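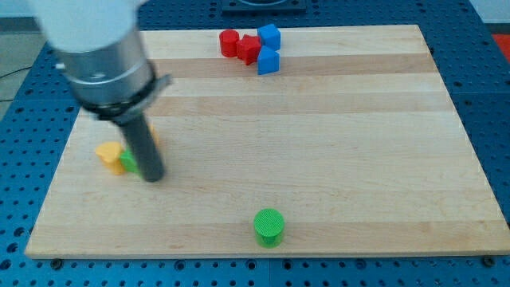

How often must the fire extinguishers in the shared kitchen be checked?
Every month by the person on the rota, and one time per year by the service company, who puts the new tag in December.

Haddadin House — kitchen and corridor inspection
Date: 2026-09-26
Checked by: Samira Hijazi

1. Extinguisher by the back door
Pin and seal: OK
Pressure needle: OK, in the green
Comment: The bracket is loose on the upper screw. Please tighten before next check.

2. Fire blanket
Result: OK
Comment: The tapes hang free, but somebody put a calendar over the half of the box. I moved it to the other wall.

3. Smoke and heat detectors
Kitchen: OK, sounds when tested
Corridor: NOT OK, very weak sound
Comment: I changed the battery and it is still weak. The unit should be replaced, same model from Brillari if they still have it.

4. Gas shut-off valve
Result: OK, turns by hand
Comment: The label is faded. New label is ordered.

5. Electric sockets and cables
Result: PARTLY
Comment: The 2,000 watt kettle was on the same extension lead as the toaster. I took the lead away. Kettle goes only in the wall socket — this was written also in the last report.

6. Exit way
Result: NOT OK
Comment: Boxes from Skarkidix are standing in the corridor and the door opens only half. I asked the second floor to remove them the same evening. Bicycles are also not allowed there.

7. Extractor hood filter
Result: NOT OK
Comment: Much grease. Wash with hot water and Drostosine, let it dry fully, then put back. Do not use the hob before the filter is in place.

8. First aid box
Result: OK
Comment: Burn gel is good until next year. Only 4 plasters left, please buy more.

Open points: 1, 3, 5, 6, 7. I will look at point 6 again tomorrow morning, the others at the next monthly check.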